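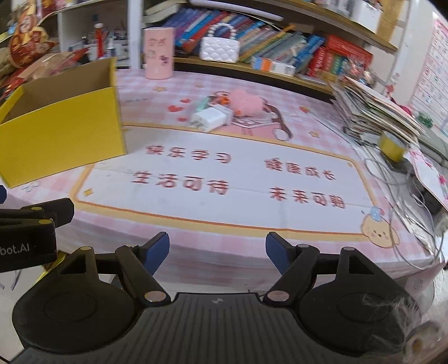 Dauda wrote in to ask whether the finger linkages must be rebuilt every time the grip begins to drift, or whether resetting the pivots is enough. Resetting is normally sufficient, and the procedure is set out on this page.

We use cookies to remember your reading preferences. Accept | Manage settings

Resetting the Linkage on a Hand-Held Gripper

This guide is issued by the Gandness shared workshop for members building the Plukemel gripper at home or at the benches. Allow 15 minutes for each gripper. Members building a pair should complete one before opening the other, as the left and right arms are not interchangeable.

Before starting

Remove the battery lead. Place the gripper on a cloth or mat so that dropped pins do not roll. The work requires a 2 mm hex key, a soft brush and light machine oil.

Procedure

1. Open the fingers fully and brush dust from the pivots.

2. Move each arm by hand. A sound joint moves freely and shows no side play. Mark any joint that binds.

3. Press out the pin at each marked joint, wipe it and apply one drop of oil. Replace a pin that is scored.

4. Refit the pin until its head sits level with the arm. Do not use a hammer on printed parts.

5. Loosen both pad screws, close the fingers and bring the pads together at the tips. Tighten the screws evenly.

6. Reconnect the battery and run the zero routine. The closed position should read 206 and the open position 245. If either value is wrong, repeat step 5.

Testing the grip

Pick up small household objects of mixed shape and firmness, including something soft. Lift each one a hand's width above the desk and lower it again. A pad that slips on one side only has been set at the wrong angle.

The bench gripper at Gandness logged 1459 cycles before its first pin was replaced in November. Grippers used daily should be checked monthly.

Replacement pins are kept in the Filteo drawer beside the laser cutter. Please sign for them.

Related guides
Printing finger pads in flexible filament
Wiring the Plukemel trigger
Choosing a battery lead

Contact the workshop | © Gandness Workshop | Back to top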